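Skasarby gets its winter update

The February update for Skasarby, the harbour town management game from Kwofie, is out on Thursday. It is free for anyone who owns the base game and takes up nearly 2 GB.

The main addition is a proper market system. Until now you sold everything to the same merchant at a fixed price, so most players planted one crop and left it there. Prices now move with the season and with what your neighbours are growing, and fruit spoils if it sits in the warehouse for more than 30 days. 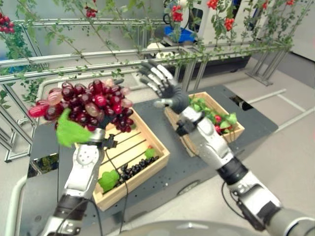 Storage has been changed to match. The large warehouse holds 128 crates, the same as before, but you can now build a cold store once your town reaches 40 residents. It is expensive to run and I would leave it until the second year.

Anika Haverford, the lead designer, told us that old saves will load but will keep the fixed prices - you need to start a new town to use the market. The ferry timetable bug has been fixed as well.

Merike Eglītis is playing the update this week and her review will be in the next issue. If you have questions for her about the new version, reply to this email before then.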